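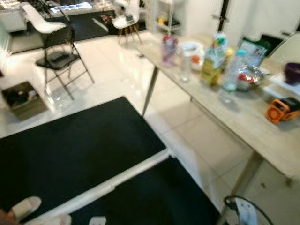

By Sânziana Crăciun
Saturday, December 29, 2018

I've had the Gralell arm kit since October, and most of what I have to say is about getting it set up, as that's where your evenings will go. Put the kettle on.

My cell, if you can call it that, is the front room: white tile, a pale table on slim metal legs, and whatever the household leaves out. Juice, water, a tumbler, a metal bowl – it's a lovely mixed bag for a gripper to practise on, and clear plastic is still the one it likes least.

The manual (60 pages, bless them) has you level the base first and then teach the table edge as a fixed line. Do it in that order! I did it backwards and spent a whole Sunday chasing an error of 11 millimetres. Once the edge was taught properly, the Prulholm software held its calibration beautifully, though glossy tile throws back the ceiling lights and I'd draw the blinds and dim things a little.

My one real grumble is the cable. It wants to loop out beside the gripper housing, and the supplied clips are too stiff to coax it back in. Enache in Evbridge sells softer ones, and I check mine every week, along with the wrist screws.

At $773 it's not a toy purchase, but I'd buy it again.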